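## Section 2. Issuing and Storing Member Cards

This section applies to the Privel front desk system, used with the Tririlar card reader. Complete the reader set-up before issuing any card.

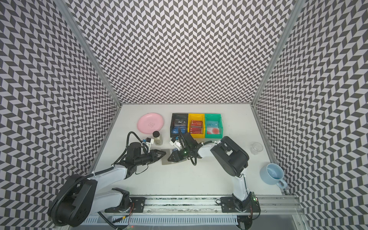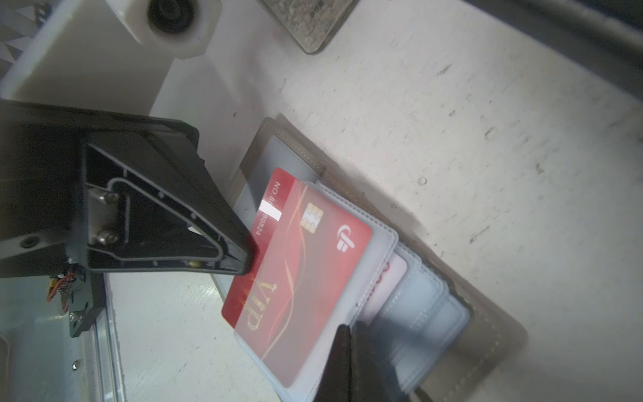
*Second photo: red VIP card with contact chip, on an open card holder.*

### 2.1 Issuing a card

1. Sign in at the front desk terminal and select **Members**, then **New Card**.
2. Enter the member's full name as it appears on the application form.
3. Insert a blank card into the reader, chip end first. Leave it in place until the light stops blinking.
4. Select **Write**. Writing takes up to 15 seconds.
5. Remove the card and check the printed number against the number on the screen.
6. Record the number in the register and ask the member to sign.

**Caution:** Do not remove a card during writing. An interrupted card must be voided under **Members > Void** and may not be issued again.

### 2.2 Storage

- Keep unissued cards in the locked drawer, away from magnets and direct sunlight.
- Do not punch holes in a card or bend it.
- Wipe the chip with a dry, soft cloth only.

**Note:** Cards issued at the Sasaki branch open the Flirkivik locker room as well. Select both locations in step 4 before writing.

### 2.3 Lost cards

Block a lost card on the day it is reported. A replacement may be issued after 2 working days. Blocked numbers remain on the list for 31 days and are then moved to the archive.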